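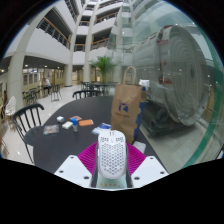
# Shared Tables: Clearing, Sorting and Cleaning

Revised 3/17/18. Applies to the dark tables in the Oláh lounge and the two rooms behind it. Desks assigned to one person are covered in the desk guide.

## Clearing

**When does a table have to be cleared?**

At the end of the day, and before any meeting booked in the lounge. The person whose name is on the booking clears the table. If there is no booking, the last person to sit there clears it.

**What counts as cleared?**

Nothing on the top and nothing on the floor underneath. Chairs are pushed in until the front of the seat is under the edge of the table. Bags hung over a chair back count as left out.

**What order should I work in?**

1. Throw out packaging that has nothing in it.
2. Put food and drink on the counter.
3. Pull out anything electronic, including mice, chargers and power banks.
4. Put cards, leaflets and paper in a single stack.
5. Bag whatever is left.
6. Wipe the top.

Electronics come out before paper goes in. A mouse under a stack of leaflets tends to go into the recycling with the leaflets.

**Can I use a paper shopping bag for the last step?**

Any kraft bag with its handles still attached will do. Stand it upright against something solid and put the heavier items in first. Small bottles go in upright, with the cap checked. Do not put damp sponges or wipes in a paper bag – the base softens and lets go when the bag is lifted.

**What about half-used packets?**

Fold the open end over twice and clip it. Clips are in the top drawer at the counter. A packet that can't be closed goes in a zip bag with the product name on a label. An open packet with no name on it gets thrown out the same evening.

**I found a small box or block and I don't know what it is. Do I open it?**

Leave it closed. Put it in the holding tray with a slip giving the table and the date. Gerardo Greco goes through the tray and writes to whoever booked the table.

## Computer mice

**Why do mice get their own section?**

They are the item most often reported missing from these tables, and the perforated ones need different cleaning from the rest.

**How do I clean a mouse with a honeycomb shell?**

Unplug it or switch it off. Turn it over and tap the shell lightly against your palm to loosen crumbs. Use a soft dry brush across the holes, working from the wheel end toward the back. Finish with a cloth that is barely damp. Liquid should never go directly on the shell, which is open to the circuit board in most models.

**Can I use compressed air?**

In short bursts, with the can upright and 4 inches from the shell. Blow from the top so that dust leaves through the holes and the gap around the wheel. Don't hold the nozzle against an opening.

**The scroll wheel skips after cleaning. What now?**

Let the mouse sit overnight, then test it on another computer. If it still skips, hand it to Valdis Rebane with a note of what was used to clean it. Please don't take the shell apart. On some models the screws are under the glide feet, and the feet rarely stick properly the second time.

**Does a white shell yellow?**

White plastic shells can pick up color from skin oil and hand cream, and some change with sunlight. A weekly wipe takes care of the first. For the second, store the mouse in a drawer. Bleach, acetone and melamine sponges are all off the list: the first two attack the plastic or its coating, and the third leaves dull patches.

**Where should a mouse be kept overnight?**

In the shallow drawer, one per compartment, buttons up. Cabled mice have the cable looped loosely and held with a hook-and-loop tie. Don't wind the cable around the body.
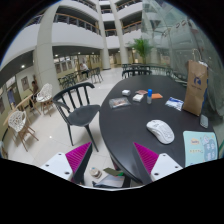
**Which cleaner is used on the black table tops?**

Flamudis surface cleaner, diluted 10 ml to 1,000 ml of water, applied to the cloth and never to the table. The spray bottles under the sink are already mixed. Undiluted Flamudis leaves a pale film on a matte top, and it takes several rinses to get off.

## Table tops

**Why does the table look streaky after I wipe it?**

Usually too much product or a dirty cloth. Rinse the cloth, wring it out hard, and go over the top again with plain water. Dry it right away with a second cloth. Matte black shows every streak under the ceiling lights, so check it from a low angle before you leave.

**Can I use a sponge?**

The soft side only. Scouring pads polish a matte finish, and a polished patch can't be turned back. Shufen Guo tested a number of pads on an offcut of the top and all of them left a mark, including the ones sold as non-scratch.

**How should the edge be cleaned?**

Wipe along the curve, following the edge, then run a dry cloth underneath it. Drips collect on the underside and are easy to miss. They come off on sleeves.

**What do I do about sticker or tape residue?**

Warm water and a little dish soap, left for 3 minutes under a folded cloth. Roll the residue off with a thumb. Repeat if needed. Plastic scrapers are allowed, metal ones are not.

**Are coasters required?**

For hot drinks, always. For cold drinks they are recommended. Small bottles with tight caps can stand directly on the top as long as the base is dry.

## Bottles, sponges and cards

**Where do small bottles go if the label is missing?**

Unlabeled bottles are treated as unknown product. Don't smell the contents to identify them, and don't pour them down the sink. Stand the bottle in the gray tub below the counter. Rodica Roman empties the tub and arranges disposal.

**How long is a sponge kept?**

Two weeks on table duty, then it moves to the sink for one more week, then it goes in the trash. Write the start date on the wrapper and keep the wrapper in the drawer. New sponges stay flat in their packaging until needed.

**Someone left a printed card or leaflet. Is it trash?**

Check both sides for handwriting first. Cards with a name or phone number on them go in the holding tray. Blank ones go on the rack by the door if they look usable, otherwise in paper recycling. Laminated and glossy plastic-coated cards don't belong in paper recycling.

**Can bags be left against the glass wall?**

Only while you are using the room. Bags leaning on the glass leave scuff marks at the base and block the track for the blinds. Drurance, who service the glass, have asked for the strip along the wall to be clear on cleaning nights.

## Holding tray

**How long are items kept?**

One month. After that, working electronics go to the spares cabinet and everything else is donated or thrown out. Anything handed in during June is kept until the end of the summer, as a lot of people are away.

**How do I claim something?**

Write to Teodor Furtună with a description of the item and the table where you were sitting. For a mouse, give the brand, the color, and whether it has a cable. "White mouse" will get you a request for more detail – there is usually more than one.

**Can I label my own things?**

Please do. Stindia label tape holds well on smooth plastic and comes off without residue. It doesn't stick to perforated shells, so put the label on the underside of the mouse, clear of the sensor and the glide feet.

**The supplies drawer is out of something. Who orders it?**

Add it to the sheet inside the cabinet door. Include the size if there is a choice. Cloths and clips are kept in stock and arrive quickly. Spray bottles have to be ordered in and take longer.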